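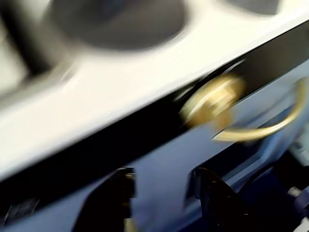 Teaching the arm to pull a ring handle by remote control

Before you start, finish the Solheim setup page and check that the leader arm moves the follower without a lag you can feel. You will need a cabinet or drawer with a ring pull, the wrist camera, and enough disk space for the session. Ring handles are harder than bar handles. The ring swings, and the fingers have to come at it from the right side.

1. Set the speed limit to 70 percent in the Irenden panel. Anything higher and the wrist camera picks up motion blur on the approach. Brass and other shiny fittings smear into streaks, and the edge of the ring is hard to find when you review the episode.

2. Bring the gripper in from below, fingers apart, with the knob and ring above them in the wrist view. Stop there for 2 seconds. The pause gives you still images of the handle before contact.

3. Move up slowly until one finger is behind the ring. Close the gripper partway. Don't squeeze hard – the ring only needs to be trapped.

4. Pull straight back along the line of the drawer. If the arm starts to twist, let go, back off and begin a new episode.

5. Open the gripper, lower it clear of the ring, and return to the start pose. Press the pedal to save.

Vary the start pose a little between episodes, and move the cabinet a hand's width every so often. Keep slow, plain motions. Corrections in the middle of a reach are fine to keep, but delete any episode where you bumped the panel.

Reviewing

Open the session in Vusitz and play each episode from the wrist camera only. Tag blurred approaches as "fast". Our Imlow config drops that tag by default, so nothing has to be deleted by hand. If most of a session is tagged, lower the speed limit again and check the exposure setting before recording more.

Next: Training on your first session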